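Workshop notes for camera assistants and anyone who looks after lenses between shoots. The tips assume a small rental room such as the one Houshang Babaei runs at Fomalberg, with one bench, one sink and a door that stays shut.

## Bench and surfaces

Wipe the bench with a damp lint-free cloth before any lens cap comes off. Let it dry fully. Dry dusting moves grit into the air, and it settles on the first open element.

Use a tray with a rim for small parts. Set screws from a matte box roll, and a rim stops them. One job per tray; do not mix parts from two lenses.

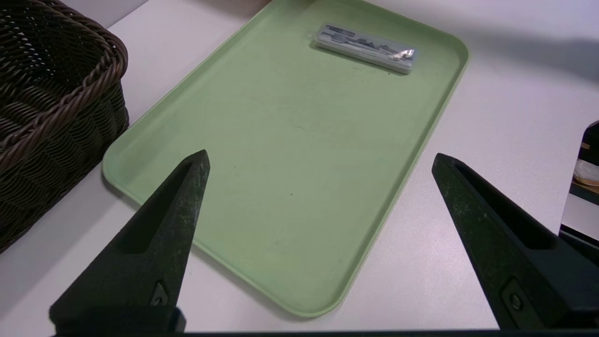 Keep canned air off the bench. The propellant can leave a residue on coatings – a rubber bulb blower is slower and safer. Blow first, brush second, and use fluid only if a mark remains. Put the fluid on the tissue, never on the glass.

## Filters

Store filters upright in their pouches, sorted by size and then by strength. Write the strength on the pouch flap in paint marker. Tape labels lift in the heat of a truck and leave glue on the next pouch.

A stuck screw-in filter is usually cross-threaded or overtightened. Wrap a wide rubber band around the ring and turn with light, even pressure. Squeezing harder distorts the ring and locks it further.

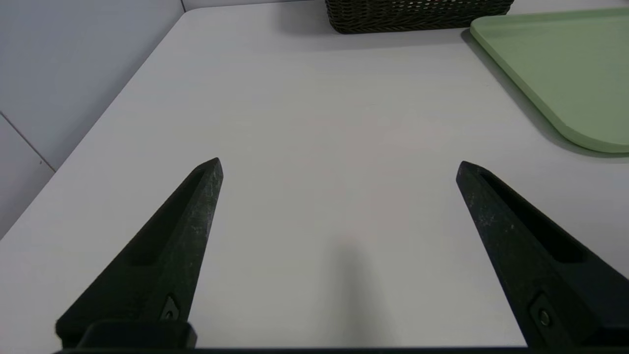 **How often should the follow focus gears be cleaned?**

After every exterior day, and after every 100 hours of studio work. Use a dry nylon brush, then check the teeth for flat spots under a lamp. Do not oil plastic gears.

## Focus marks and measuring

Check the tape measure against a steel rule each October. The hook at the end bends with use, and up to a quarter inch of error is common on a dropped tape. Replace it; bending the hook back is not reliable.

For marking discs, cut blanks from white styrene sheet. Jonix sells a pack, but offcuts work as well. Raluca Ardeleanu cuts hers in batches of 47, the number that fits her storage tin.

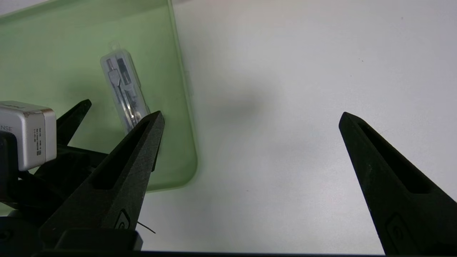 Blank discs need a true circle and a clean center hole, or the witness mark drifts as the knob turns. Scribe the outline before cutting and leave a thin margin for sanding. Finish the edge with 600 grit paper on a flat block. A drafting compass kept in a clear case, like the one in the green tray, can be found without opening every box on the shelf. Tighten the hinge until the legs hold their spread when lifted.

## Cases

Replace silica packs when the indicator changes color, and log the swap on the case card. The Mokoena kit is logged under 2452. Leave lens cases open overnight after a wet location – lids up, foam out, away from the heater.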